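Papel kraft de enchimento Fidwood - rolo 50 m

Referência: FID-259
Marca: Fidwood
Distribuição: Hernuddale Embalagem
Disponibilidade: em stock, expedição no próprio dia para encomendas até às 15h

Papel kraft castanho claro para enchimento e protecção. Vendido em rolo, sem impressão. Serve para encher caixas, embrulhar loiça, separar camadas, forrar gavetas. Amarrota-se à mão, não precisa de máquina. Preço por rolo, desconto a partir de 6 unidades (ver em baixo).

Quem vem do plástico de bolha estranha nos primeiros dias. Gasta-se mais papel do que é preciso, aperta-se de mais, a caixa fica pesada. Depois apanha-se o jeito.

Características

Cor: castanho claro natural, varia de lote para lote
Acabamento: mate nas duas faces
Comprimento: 50 m
Impressão: nenhuma
Tubo: cartão, incluido
Unidade de venda: 1 rolo
Caixa completa: 6 rolos

A variação de tom é normal neste papel. Dois rolos da mesma caixa podem sair diferentes, um mais rosado, outro mais amarelo. Não aceitamos devolução só por causa da cor. Se precisa de tom igual em tudo (montras, fotografia de produto), peça rolos do mesmo lote na caixa de observações da encomenda. Fazemos o possível, não garantimos.

Como usar

Cortar um pedaço com o comprimento do braço. Amarrotar com as duas mãos, abrir um bocado, voltar a amarrotar. Não fazer bola dura - a bola dura não amortece nada, passa a pancada direitinha para a peça. O que se quer são ondas largas, com ar lá dentro.

Fundo da caixa primeiro, uma camada. Peça embrulhada no meio. Depois os lados, por fim o topo. Fechar a caixa e abanar. Se mexe, leva mais papel.

Para forrar tabuleiros de exposição ou o fundo de um cesto basta amarrotar uma vez e alisar com a palma da mão. Ficam as rugas suaves, compridas, o papel não volta a ficar liso. Muitos clientes de artesanato usam assim, por baixo de sabonetes e velas. 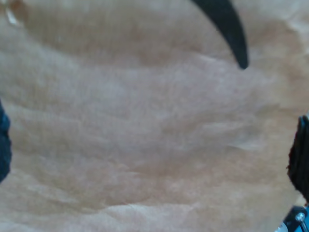
Reutilização

Dá para usar várias vezes. Quando fica mole de tanto amarrotar já não enche, mas ainda serve para embrulhar ou para acender a lareira. Vai para o papelão azul desde que esteja limpo, sem fita-cola e sem gordura.

Não é papel alimentar. Não vai ao forno, não é para pôr em contacto com comida. Para isso temos o papel vegetal Strachan, noutra página do catálogo. Todos os meses há alguém que encomenda um a pensar que é o outro, por favor confirmem a referência antes de pagar. Este é o FID-259.

Armazenamento

Sítio seco, longe do chão. O papel puxa humidade e depois rasga ao desenrolar. Rolos deitados, não em pé, senão as pontas amassam. Se ficou meses numa garagem deixe um dia dentro de casa antes de usar.

Acessórios compativeis

Suporte de bancada Jirkia, com lâmina de corte. Aguenta este rolo sem adaptador. A lâmina vende-se à parte.
Suporte de parede Jirkia, mesma medida de tubo. Parafusos não incluídos.
Fita de papel gomado Fidwood, para fechar tudo sem plástico.

Quem embala pouco não precisa de suporte nenhum. Tesoura e mesa grande, chega bem.

Preços e entrega

1 a 5 rolos: preço unitário da tabela
6 rolos ou mais: 7% de desconto, aplicado no carrinho
Levantamento no armazém Hernuddale: grátis, só de manhã
Ilhas: pedir orçamento antes, o transporte pesa mais que o papel

Em Novembro e Dezembro os prazos esticam. Se precisa do papel para o Natal encomende em Outubro, a sério. No ano pasado esgotou e só voltou a entrar em Janeiro.

Perguntas que nos chegam muito

Larga pó? Larga algum ao cortar, como qualquer kraft. Para peças lacadas ou lentes ponha uma folha de seda pelo meio.

Risca? Em loiça vidrada nunca tivemos queixa. Prata polida e acrílico, embrulhar primeiro noutra coisa.

Há em branco? Não nesta gama.

Mandam amostra? Sim, uma folha dobrada, paga só os portes. Pedir pelo formulário de contacto e indicar a referência. Uma amostra por morada.

Devoluções

Rolos fechados, com a cinta original. Rolo aberto não volta. Se chegou amolgado tire fotografia antes de desembrulhar e mande para o apoio ao cliente com o número da encomenda, trocamos sem custos.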